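4.2 Dimensionamento e orçamento dos equipamentos

O planejamento de compras partiu da meta de 200 demonstrações por tarefa, coletadas com pares de garras manuais, sem braço robótico na bancada. A opção adia a aquisição dos manipuladores para a segunda fase e concentra o gasto inicial em garras, cabos e mobiliário. Foram comparadas as propostas de dois fornecedores, Grunby e Cokus. A primeira cotou o par de garras a 2298 euros, com calibração incluída; a segunda apresentou preço unitário menor, mas cobrava à parte os dedos de reposição e exigia lote mínimo incompatível com o projeto.

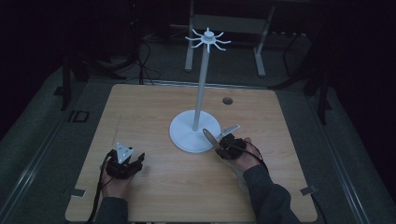 Figura 3. Posto de coleta com suporte branco para canecas, de oito ganchos, e uma garra manual preta em cada mão do operador.

Os objetos de tarefa tiveram peso reduzido no orçamento. Fixou-se um teto de 60 euros por posto, suficiente para o suporte, as canecas e uma unidade sobressalente de cada item. Para cabeamento e fixação reservaram-se 200 euros por posto, valor revisto em setembro, depois que a Moroz alterou a tabela de conectores. O mobiliário foi contratado com a Endico e contabilizado em rubrica separada, com depreciação linear.

A manutenção foi estimada a partir da troca periódica dos dedos das garras, componente de maior desgaste previsto. O custo de mão de obra dos operadores não integra esta seção e é tratado na seção 4.3, junto com as horas de anotação.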